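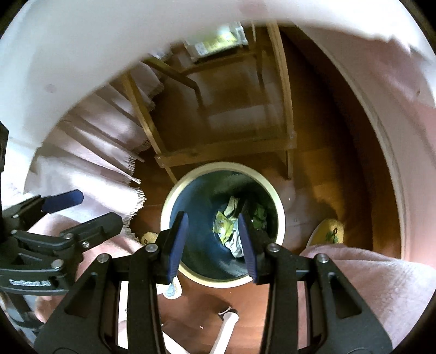
Waste bin under a bedroom table: liner or no liner, and where do the slippers go?

Posted by Freya Stockdale in Home and Housekeeping, January 2023

I have a small round bin in my daughter's bedroom. It lives under her table, which has a cartoon tablecloth that hangs down at the front, and because the bin is tucked under there I never notice when it wants emptying. It's nearly all sweet and snack wrappers. They are light and springy, so the bin looks full when it isn't, and when I do tip it out half of them miss the bag and go across the floor. The floor is dark wood with a shine on it and shows every crumb.

I don't use a liner at the moment. I have tried supermarket carrier bags but they slide down inside and she throws things between the bag and the side of the bin. I bought a roll of Brilis liners and they were far too big, with a great skirt of plastic hanging outside. She pulled it off within a day.

The other thing is the slippers. There are two pairs and they end up under the table on either side of the bin, so wrappers that miss go in the slippers. I would like to sort out both at once if I can. I don't want to move the bin to the landing as she won't walk that far. There isn't much room by the bed either.

What size liner do people use for a bin like this, and is it worth having one at all for dry rubbish?

Cyril Entwistle

Measure round the rim with a bit of string, then halve it. That is the flat width of bag you need. Add a little for folding over. Most people buy by litres and get it wrong, as the litres tell you what the bag holds and say nothing about whether it fits the top. My study bin came to 82 cm round the rim, so I wanted a bag a bit over 41 cm across. The ones sold for pedal bins were close enough.

If the bag is slightly wide, gather the spare at the back and tie a small knot in it, outside the bin. That pulls it tight round the rim and it can't slip down. A big elastic band does the same job but children take them off.

For dry wrappers I would say yes to a liner, mainly for the emptying. You lift it out, twist the top and it's done, with nothing on the floor. You can keep spare bags folded flat in the bottom of the bin under the one in use. We have Hollmann bags at present and I have no complaints, though the roll is perforated badly and I cut them with scissors.

Don't bother with scented ones. Maureen bought some in June and the whole upstairs smelt of lemon for a fortnight. 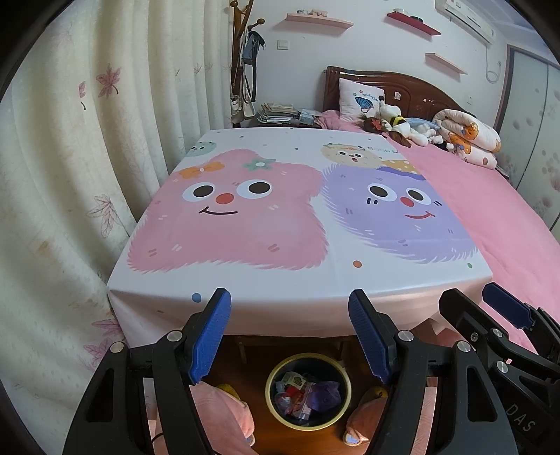 On the slippers, I would get them out from under the table altogether. A shallow tray or a low basket at the foot of the bed will take two pairs. If there is no room there, stand them behind the door with the toes to the wall. Then there is only the bin under the table and you can slide it forward until the rim just shows past the edge of the cloth. She will hit it more often and you will see when it's full. Pin the cloth up an inch or two at the front if it still gets in the way. Two safety pins on the inside of the hem will do it and they don't show.

Any cable down there wants clipping to the table leg or the skirting while you are at it, or it will catch the bin every time you pull it out.

Suha Aoun

just empty it more often?? we do ours every night with the kitchen one, takes 2 minutes. no liner, never had one

Maureen Dunmore

I go without a liner too, but I flatten the wrappers. My two were shown how to fold a crisp packet into a strip and knot it, and they thought it was a game. A bin that used to last three days now lasts more than a week. It won't work with the stiff sort of packet, which opens up again.

For tipping out without a liner, put the big bag right over the top of the bin first, hold it round the rim with both hands, and turn the whole lot upside down together. Give the bottom a tap and lift the bin away. Nothing escapes that way. Wipe the inside with a damp cloth afterwards, as sweet wrappers leave a sticky patch and it will bring ants in warm weather.

I agree with Cyril about pulling the bin forward. I wouldn't pin the cloth though, mine tore at the hem.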